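Week 6 handout: Automating the rebuild bench

Read this before the tutorial. The first half covers one workplace in some detail, and the second half covers what the change meant for the people who worked there. You will need both for the written task at the end.

Background

Torport is a refurbishing business. It takes in desktop computers that offices and schools have finished with, sorts them, rebuilds the ones worth keeping and sells them again. The rebuild floor used to be a row of benches with one person at each. A technician opened the tower, pulled what needed pulling, fitted the replacement parts, closed it up and sent it to testing. Every technician did the whole job.

The company kept this arrangement for years. It suited the work while the volumes were small. Then Torport signed a contract with Lindholm, a leasing firm, to take back whole fleets of machines as the leases ran out. The first delivery was 1499 towers. Most were the same model, and most needed the same things done to them in the same order.

That last point matters for this unit. Mixed work is hard to automate. A large batch of one model is easier, and the Lindholm contract is the reason the question came up at all.

The cell

Torport bought a robot cell and brought in an integrator, Cistideck, to set it up. The tower goes down on its side with the panel already off. Parts are laid out in a fixture plate next to it, so that each one sits in a known place and the robot does not have to search. The plate was 3D printed for this job and has been reprinted several times as people found problems with it.
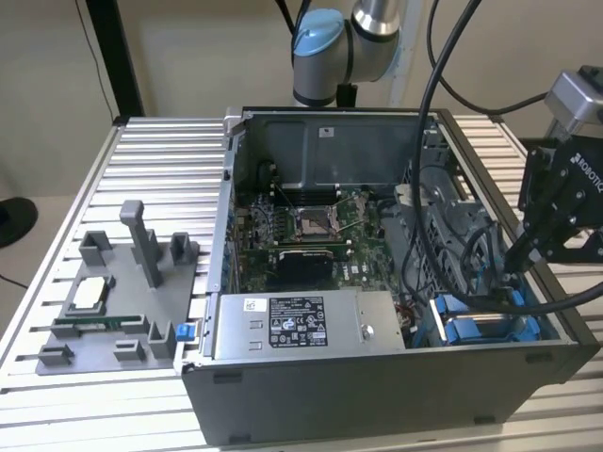
Prepared by the unit coordinator
Work and Technology, second year

Look at how much there is inside a case of this kind. The CPU socket is open and empty, the memory slots run across the board above it, and cables loop through the spaces between the parts. The drive bays are fitted with blue plastic caddies. A person reaches past all of this without much thought. For a robot, each cable is something that may have moved since the last machine.

The fixture plate deals with one side of the problem. Parts go into pockets and slots cut to their shape, so the position of the part is settled before the gripper comes down. Nothing similar can be done for the inside of the tower, which arrives however its last owner left it. The technicians at Torport call this "the plate side and the box side", and they will tell you the plate side was finished in a fortnight.

Who does what now

The work was split up as follows.

Intake and opening. Done by hand. Panels stick, screws are missing, and some towers come in with asset labels glued over the seams.

Cable dressing. Done by hand. This is a new task. It means tucking and tying the internal cables so they stay out of the robot's way. It did not exist as a separate job before, as technicians moved cables aside while doing other things.

Loading the plate. Done by hand, from bins.

Fitting parts. Done by the robot, with a technician watching two cells at once.

Closing and testing. Done by hand.

When the cells came in there were 40 people on the rebuild floor. Management said at the start that no one would be let go, and no one was. But the jobs changed, and the change fell unevenly.

Three things the staff raised

The first was pace. At the old benches a technician could slow down on a difficult machine and make the time up on an easy one. A person loading plates has to keep up with the cell. Several staff said the loading job was lighter on the hands but more tiring by the end of a shift.

The second was skill. Under the old system a new starter learned the whole machine in a few months. A new starter now might spend all that time on cable dressing and never seat a processor. The senior technicians were worried about who would handle the odd models later on, and they asked for rotation. Torport agreed to rotate people weekly. In busy periods the rotation is often skipped.

The third was pay. Watching the cells was classed as a higher grade, and loading was left where it was. Those who moved up were mostly the ones who had been there longest. The loaders argued that a badly loaded plate stops the cell, so their work carried responsibility too. This had not been settled when these notes were written.

Faults

Each cell keeps a log of its stops. Over the first batch, the log recorded 785 stops that needed a person. Of these, 306 were put down to cables. The rest were a mix of parts not seated in the plate, cases sitting crooked on the table, and stops with no cause entered.

Be careful with the last group. The cause is typed in by the technician who clears the stop, and if the next cell is also waiting, the field gets left blank. The log tells you something about the robot and something about how busy the person was. In past years students have treated it as a plain record of machine faults and lost marks for it.

Comparison: Zesau

Your reader has a short chapter on Zesau, a smaller firm in the same trade that looked at a similar cell and decided against it. Its work comes in small lots of many models. It spent the money on better benches, power tools and parts storage instead. Read the chapter for its account of how the decision was made, and note which staff were asked and at what stage.

Written task

Write two pages on one of the jobs listed under "Who does what now". Describe the job as it was before the cells, if it existed, and as it is now. Say what a person doing it needs to know, what they decide for themselves, and what is decided for them. Use at least two of this week's readings.

Drafts are due by Sunday night. Bring a printed copy to the tutorial, as we will be swapping them.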